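Troltomar Bin and Tray Set

Version notes and data card. Last updated October 11, 2024.
Maintained by Melahat Dönmez and Xiaoqing Yu.

Summary

Troltomar is a set of recordings of storage bins being opened, filled, emptied and closed on a tabletop. The set has 103 episodes. It was put together for people who work on packing and putting away, and it is small on purpose. If you need a wide range of containers, use something else.

What is in the folders

bins/ has the episodes with a clear plastic bin and its lid
trays/ has the episodes where items only move from one tray to another
notes/ has one text file per session, typed up by Haoran Feng
labels.csv has one row per episode

The trays folder has 22 episodes and was recorded in April, before the lid tasks were written. The rest are in bins.

Table setup

For the bin episodes the table is covered with brown kraft paper. The bin lies lengthwise across the middle and the tray goes to its right. Lids are loose and can be slid or lifted. A lid that has been slid part of the way is labeled "partial" in labels.csv, whichever end is open. 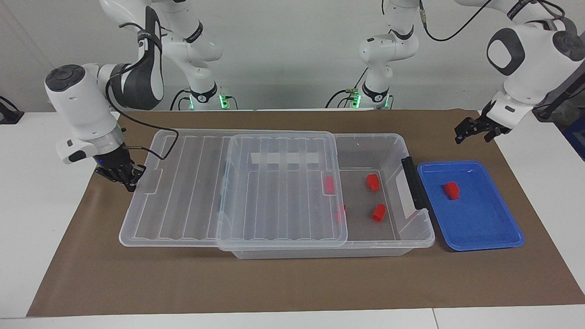

Bin with the lid slid toward the left end, blue tray to the right. Lid state: partial.

The clear plastic is slightly frosted and has ridged walls, so the outline of an item seen through the side may not match its real shape. Labels for bin contents come from the session notes. Do not treat them as something that can always be read from the video.

Label columns

episode: number, starting at 1
lid_state_start: closed, partial, off
lid_state_end: same values
items_in: count at the end of the episode
items_out: count at the end of the episode
checked_by: initials

For tray episodes both lid columns are blank. A blank in items_in means the count was not written down. It does not mean zero.

Known problems

Lid state was marked by two people, Aiguo Su and Ximeng Xue, and they did not agree at first on when a lid counts as closed. The rule now is that all four corners have to sit on the rim. Episodes marked before that rule were checked again.

Paper was replaced when it tore or creased badly. Replacement dates are in the session notes. The color can differ a little between rolls.

Episode 100 has no session note. The labels for it were done from the video alone and items_in was left blank.

Changes

1.1: lid states rechecked, blank counts explained
1.0: first release

Please send corrections to Xiaoqing Yu with the episode number and the column name.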